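What the Crumbs Did: Wiping Down Tables in the Munville Student Kitchen

Project report by Kendra Fehr
Group: Kendra Fehr, Troels Thygesen, Frida Holst
Supervisor: Ulla Lindqvist

Why we picked this

Our first idea was something about food waste, but two other groups already had that, so Ulla told us to look closer to home. Troels said what he really wanted to know was why the tables in the Munville kitchen feel gritty even when somebody has just cleaned them. We all laughed and then we all kind of wanted to know too! So our question became: which way of wiping a white table leaves the fewest crumbs behind?

What we used

The kitchen has light tabletops, so dark crumbs show up really well. For crumbs we used burnt toast scraped with a butter knife (Frida burned it on purpose, she says). We kept the scrapings in a lidded jar between rounds so they wouldn't pick up moisture from the room. Our budget was 700 kroner and most of it went on cloths, because we wanted a fresh one for every single round.

We tested three ways of wiping:

Dry cotton cloth, straight strokes
Damp cotton cloth, straight strokes
Damp cotton cloth, folded over after each stroke

Each round started with one level teaspoon of crumbs sprinkled from the same height. Then one person wiped, and a different person did the counting without knowing which method had been used. We did 5 rounds of each method, all on a Thursday after lunch service was over.

Counting

I want to say something about counting, because it took up way more of our time than the wiping did. We laid a string grid over the table and went square by square with a desk lamp held low, and anything we could see without a magnifying glass went on the sheet. Steinar Kragh from the other lab group lent us his clicker counter, which saved my sanity.

Added up over its five rounds, the dry cloth left 1597 crumbs behind. The damp cloth without folding left 1169. I really expected a bigger gap than that! The folded cloth did best in every round, but we lost the sheet for round four (it got used as a coaster), so I'm not giving a total for it.

What we noticed

The leftover crumbs didn't spread out evenly. They ended up in little groups, mostly where a stroke stopped and the hand lifted. Once we knew to look for that we saw it everywhere, on the test table and on the ones people eat at. Things standing on the table matter as well. People steer the cloth past a jar or a salt shaker instead of picking it up, and then there's a patch that gets skipped day after day.
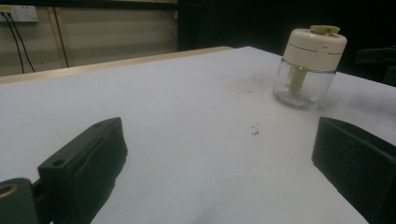 Figure 1. Small loose scatterings of dark specks on the white tabletop, with the lidded glass jar farther back.

What we would change

More rounds, for sure, and a backup of every sheet. Troels thinks we should have tried a microfiber cloth and I agree with him. We also only used toast, and Frida pointed out that sugar would act completely differently under a damp cloth. Ulla asked whether the person wiping got better with practice, and we don't have a good answer. I did most of the later rounds and I was definitely faster by then, so that could have helped the folded method a bit.

For now the three of us have started moving the jars before we wipe, and Troels is working on the rest of our floor.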